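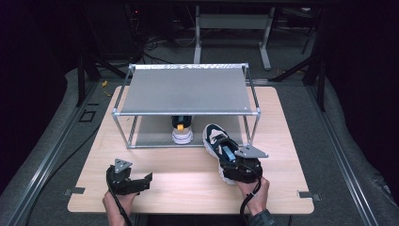 Readers and Transcribers Wanted for the Kolář Letters

The Fledham Local History Room is looking for people who like old handwriting, or who think they might if they gave it a try, to help us read and type up a family's wartime mail. The Kolář letters came to us last winter in two biscuit tins and a hatbox, and we have been wanting to share them ever since.

There are 198 letters in all. Most were written by Private Emil Kolář to his mother and sisters on Prusow Street while he was in the Army, first at training camp and then overseas as a company clerk. He wrote about mud, mail call, a mess sergeant he couldn't stand, and a great deal about the dog. The family wrote back just as faithfully, and he somehow managed to carry home a good many of their replies, so for once we get to hear both ends of the conversation. So far 131 of the letters have been scanned, and Trinh Mạch is working her way through the rest on the afternoons she's with us.

What you would be doing

You'll get a small packet of scans, usually five or six letters, along with a short guide that Romana Vaněk put together. You type what you see, spelling mistakes and all, and put a question mark in brackets wherever a word beats you. Then another reader checks your pages and you check theirs. Please don't worry about getting stuck! Emil wrote in pencil, often on his knee by the look of it, and Romana spent most of a morning on one line that we now believe says "send the brown socks." 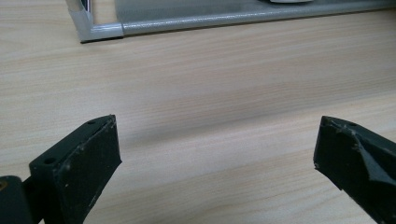 A few of the letters from his grandmother are in Czech, and we would dearly love to hear from anyone who reads it, even a little rustily. Radomír Jurčo has done the first handful for us, but he has his own work to get on with and we have leaned on him quite enough.

Who we're hoping to hear from

Anyone sixteen or over is welcome, and you don't need a history degree or any Army knowledge. It helps if you can type at a comfortable pace and give us two or three hours a week from August until the packets run out. You can work at home on your own computer, or come in and use ours from 10 a.m. to 3 p.m. (there is a kettle, and usually something to go with it). If you grew up in a military family and can tell us what half of these abbreviations mean, so much the better.

Some of the later letters deal with the loss of friends, and they can be hard reading. If you would like to skip those, just say so when you write and we'll set your packets up that way. 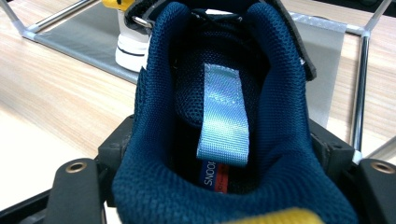
These are unpaid places, but we can pay back bus fare or parking up to $100 over the length of the project. Every reader will be thanked by name in the printed edition, which Ikunine Press has kindly agreed to bring out for us, and will get a copy to keep.

How to sign up

Send a note to Mirela Cordeiro, care of the Fledham Local History Room, or leave one at the front desk. Tell her a little about yourself, how many hours you can spare, and whether you'd like to work at home or with us. There's no form to fill in. Aníbal Cuervo will then send you a one-page practice letter, so you can see whether this is your sort of thing before you promise anybody anything.

And if your own family has letters from Emil's company put away somewhere, please mention that too. We'd be glad to look at them with you, and you would take them home again the same day.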